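Small flowery wallpaper in a small room, is this a terrible idea?

Posted 10/19/18 by pastytable

Hello all, long-time reader, first-time asker. We moved to Lakcombe in July and the last room left to do is the little one at the back, which the estate agent called a bedroom and I'd call a generous cupboard. I want it as a sewing and ironing room (mostly sewing, I iron as little as I can get away with). The walls are old plaster, lumpy in places, painted magnolia by somebody who clearly had somewhere else to be.

I've fallen for a greyish lilac paper with a tiny flower on it. It's from the Wellach range, paste-the-paper type, not paste-the-wall, and I've already got one roll at home that I keep unrolling across the bed and staring at. My sister thinks a small print in a small room will look like the inside of a chocolate box. My other half says he "doesn't mind", so that was a big help.

So, three things really:

Do I paper all the walls or just the long one? The long wall is 2,000 mm and the one with the window is also 2,000 mm give or take the wonky corner, so it's near enough square and there isn't an obvious "feature" wall.

Do I need lining paper first? I've been told yes, no and "depends" by three different people.

And what colour for the cutting table top? It's going right up against the papered wall. I was thinking plain white but I'm worried that'll look like a hospital next to the lilac.

Budget is 80 pounds for everything apart from the paper itself, so paste, brushes, lining if I need it. I've hung paper once before, in a downstairs loo, and we don't talk about the bit behind the cistern.

Thanks in advance!

Reply from skirtingbored

Do it! Honest opinion, small prints are much kinder in small rooms than people say. From the doorway they blur into a sort of soft texture and you stop seeing flowers at all, you just see colour. It's the medium ones that give me a headache, where each bunch is the size of your hand and you end up with half a bunch stuck in every corner.

I'd go all the way round in a room that size. One papered wall in a tiny square room looks like you ran out. If you're nervous, paper three and leave the window wall painted, because you've only got fiddly bits round the window anyway and by the time the curtains are up there's hardly any wall left to look at.

Lining paper -- yes, on lumpy old plaster, every time. Fill and sand the worst of it first though, lining won't hide a proper crater. Hang it sideways so your joins don't land on top of each other. Leave it a good day or two before you put the top paper on (I didn't once, and the whole lot crept while I was having my tea).

Paste: I use Rasteck, the tub and not the powder, but that's only because I can't be trusted to mix things. Paste the paper, fold it in on itself, wait as long as the label says and no longer, and stick to the same soaking time for every length. If you soak one for five minutes and the next for fifteen they stretch differently and your little flowers won't meet up. With a small repeat you'd think it wouldn't show. It shows.

On the table top, I wouldn't have plain white either. Have a look at something grey with a bit of marbling in it. Grey picks up the grey in the lilac, and a surface with some movement doesn't fight with the flowers the way another print would. 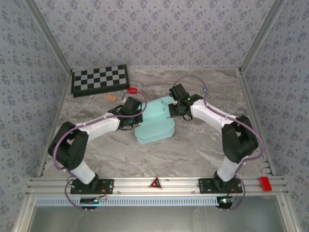
Lavender-grey small floral on three walls, with a grey marble-pattern top.

You could go a shade darker on the top if your room gets a lot of sun. Mine faces north so I went paler and I'm glad I did. One warning from a fellow sewer, dark thread on a marbled surface disappears completely. I lose a navy bobbin about once a week. Pins are worse. Get a magnet dish.

Height-wise, 900 mm is comfortable for cutting out if you're standing. My first one was an old kitchen table and my back was in bits after one pair of curtains. If you want to sit at it as well you'll need a tall stool, or two tables, and I don't suppose there's room for two.

Oh, and order a spare roll and check the batch number matches the one on your bed. Please, please check. I had two batches up in my hall for six years and every visitor who came in on a sunny day spotted it.

Reply from ohm_sweet_home

just paint it. wallpaper is a pain to get off and you'll be bored of it in two years

Reply from hemlineandsinker

Agree with nearly all of what skirtingbored says, though I'm less strict about the lining. I skipped it in my spare room and it's been fine, but my walls were in better nick than yours sound. If the plaster drops sandy bits when you rub it, give it a coat of sealer before anything else or your paper will peel off and bring the wall with it.

Where to start: do not start in the wonky corner. Drop a plumb line a little way along from it, hang your first length to that, and let the corner take whatever's left. No corner in my house is straight and I've stopped taking it personally. Turn just a sliver of paper round the corner, then plumb a new line on the next wall and overlap. With a tiny print the lost bit of pattern won't bother you.

Also, think about steam! If you're ironing in there every week, keep the board away from the seams and open the window. I had one seam lift right beside where I park the iron, and I stuck it back with a dab of seam glue on a cotton bud.

If you want curtains to go with it, Mwaipopo Fabrics do remnants by post and they'll send snippets first if you ask nicely. I'd go plain. A soft green would be lovely with lilac, or a proper mustard if you're feeling brave. Save the second floral for your pincushion.

Budget sounds fine to me as long as you've already got a pasting table and steps. Spend the extra on a decent brush and a lot of new blades -- change the blade every length, even if it still seems sharp. A tired blade on wet paper will drag and tear and you'll say words your sister wouldn't like.

Put up a photo when it's done, I want to see the corner.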